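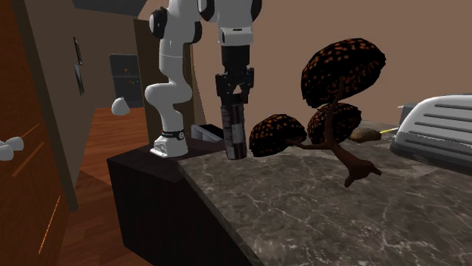

Small Business Bookkeeping Help Desk, Clorkton
Progress report to the Breswood Fund
Submitted 2026-10-24 by Hala Daher, program manager

Period covered
This report covers the second half of the grant year. The first report went to the Fund in February and set out how the desk was staffed and where it would be held. Those arrangements have stayed the same except where noted.

Work done
The help desk has run every week at the Clorkton branch library. Owners bring their receipts, bank statements and whatever records they keep, and sit down with one of our advisers. Raed Khoury handles sales tax and payroll questions. Carla Nseir takes first appointments and helps people set up a chart of accounts. Most first visits still go to the same problem, which is business and personal spending running through one checking account. We ask owners to open a separate account before the second visit, and most have done so by the time they come back.

The evening classes on quarterly estimated payments were taught by Mudassar Jatoi. We had planned them as lectures. After the first one we changed to a worksheet that people fill in with their own numbers, and attendance at the later classes held up better. The worksheet is now used at the desk as well.

Yen-ting Su finished the recordkeeping guide in September. It covers mileage logs, home office records, contractor payments and how long to keep each kind of document. We printed 600 copies and left them at the library, the permit counter and the two credit union offices. The guide does not give advice on individual returns, and the inside cover says so. Owners who need a return prepared are told to find a licensed preparer. Our advisers do not sign returns or recommend a particular firm.

Software
We moved appointment notes from spreadsheets into Cetach in the spring. The move took longer than planned. Client names had been entered in different ways by different people, and Carla had to match them by hand. Notes from before the grant year have not been moved and will stay in the old files until their retention date.

Changes from the plan
The workshop for home day care providers was not held. The speaker withdrew and we could not find a replacement before the fall. We would like to hold it in the next period under the same budget line.

We also proposed a session with Vídalín, the business center across the river, on hiring a first employee. They have agreed to it and will provide the room. The outline is with Raed for review.

Budget
Spending is within the approved budget. Printing came in under the estimate and adviser hours came in over it, mainly from the Cetach move. There is $3,000 left in the workshop line. We ask the Fund's permission to carry it forward for the day care workshop. No other transfer is requested.

Next period
Hold the day care workshop.
Run 5 evening classes, starting with year-end payroll forms.
Update the mileage and contractor pages of the guide and reprint.
Add a late appointment slot for owners who cannot leave work during the day.

Receipts and adviser time sheets are attached separately. Questions about the figures can go to me, and questions about class content to Mudassar Jatoi.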